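Section 4: Running the Bin-Picking Demo on Open Day

This is the part of the guide I get the most questions about, so I've made it longer than the last version. If you're helping with the Skarneck cell for the first time, read it all the way through once with a coffee, then keep it open on the bench while you work. Updated 22 Jul 2026.

Before you start you should have finished Section 3 (power-up and the safety check) and you should know where both stop buttons are. If you don't, go back. I'll wait!

4.1 Getting the bins ready

1. Put the front bin up against the tape on the table. The tape is your reference, so please don't peel it off, even if it looks scruffy. I spent most of a January afternoon putting it back.

2. Butt the second bin up behind the first one and clamp the pair where they meet. Squeeze the clamp until the bins don't shift when you push a corner with your thumb.

3. Run your hand over the bin floor and take out anything that isn't a block. Bits of tape, screws, a name badge once (mine).

4. Drop the blocks in from a low height and let them land however they like. Visitors enjoy the demo a lot more when it's a bit of a mess in there, and so do I. If two have landed stacked right on top of each other, nudge the top one off.

Note: The green blocks are harder for the vision to find against a gray floor than the red ones are. If you're doing a quick run for a school group, go heavier on the red.

4.2 Starting the program

1. Make sure everybody is behind the rope, including you.

2. On the pendant, load program 2963. There's an older copy in the Brandton folder that looks nearly the same. Leave that one alone, it uses the old bin height and it will stop with a fault on the first pick.

3. Set the speed to 31 percent. You can go faster, but people can't follow what the fingers are doing and they start looking at their phones.

4. Press and hold start until the arm is over the front bin, then let go. It should pause there while it looks for a block.

5. Let it do two picks before you start talking. It gives the crowd something to watch and it gives you a chance to catch a bad grip early.

CAUTION: Never reach into a bin while the program is paused. Paused is still live. Stop it properly, wait for the light, and then go in.

CAUTION: Watch the hoses by the gripper. If one starts to rub or snag on the bin wall, stop the arm and come find one of us.

4.3 What to point out to visitors
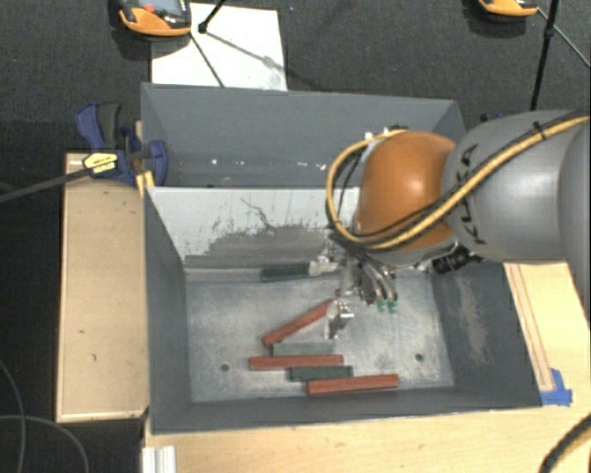
Dreseck Automation Club, Open Day Crew

I like to start with the fingers, because that's where people's eyes go anyway. Get them to look at how close the metal comes to its neighbors when the blocks are lying this near each other, and ask which one they'd go for first. Kids always have a strong opinion.

Then talk about the blocks lying at an angle. The arm has to turn its wrist to line up with a long, narrow part, and you can follow that really well if you stand on the clamp side. After that I usually mention the scuffs and scratches in the bin. Shiny and worn patches can confuse a vision system, and it's a nice way into explaining why a job that looks so easy takes us so long to set up (you'll get nods from anybody who works in a shop).

Somebody will ask how strong it is. Say "strong enough that we're all standing back here" and move on.

4.4 If it misses a block

1. Let it try again. The program gives each block two attempts before it moves to another one.

2. If it skips the same block over and over, stop the arm, wait for the light, and turn the block by hand so there's space on both sides.

3. Restart from step 2 of 4.2. Don't use Resume after you've had a hand in the bin.

4. Write it in the Chantharasri log with the block color and where it was lying. Short notes are fine, I can read almost anything.

Shutting down is in Section 5.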